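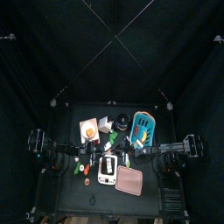
*Figure 4. Work table with basket.*

## 3. Setting Up a Blouse Pattern in Vostby

This section explains how to prepare a blouse pattern for grading and printing in Vostby. It applies to the Putedach block library, which contains 278 blouse and shirt blocks. Users working from their own drafts should complete Section 2 before continuing.

### 3.1 Selecting a block

1. Open the **Library** panel and choose **Blouses**.
2. Select a block by neckline, then by sleeve. The high-collar blocks are listed under *Andura*; the gathered-yoke blocks are listed under *Vörös*.
3. Click **Copy to Project**. Do not edit the block in the library itself.
4. Enter a style name. The name prints on every pattern piece, so keep it short.

> **Note:** Blocks are supplied without seam allowance. Hem depth is included in the Andura blocks only.

### 3.2 Entering measurements

1. Open **Measurements** and confirm that the unit matches your tape.
2. Enter bust, waist, hip, back length and upper arm.
3. Enter the neck measurement last. The collar stand is redrawn when this field is saved.
4. Set the ease. The default suits cotton lawn and light poplin. For silk crepe, choose **Soft** – the side seams will be reshaped accordingly.

> **Caution:** Changing the unit after measurements have been saved does not convert them. Clear all fields and enter them again.

### 3.3 Placing pleats, tucks and gathers

1. Select the front piece and click **Add Fullness**.
2. Mark the start and end of each tuck along the yoke line.
3. Enter the tuck depth. Pin tucks narrower than the minimum shown in the panel will be drawn as single lines.
4. Click **Mirror** to repeat the tucks on the opposite front.
5. Check that the button placket remains clear. A tuck that crosses the placket appears in red and must be moved before the pattern can be graded.

Lace insertions are handled separately. See Section 5.

### 3.4 Saving and printing

Save the project before grading. When the grade is complete, print the test square and measure it on both sides. If either side is incorrect, set the printer scale to 100 percent and print the square again. Cut no fabric until the square is correct.

> **Note:** The February revision, prepared by Dorothy Hulme and checked by Gizella Hegedűs, replaces the sleeve-head curve in all Vörös blocks. Projects copied before that revision keep the earlier curve. To update one, open **Project**, choose **Refresh Block**, and re-enter any tucks on the sleeve.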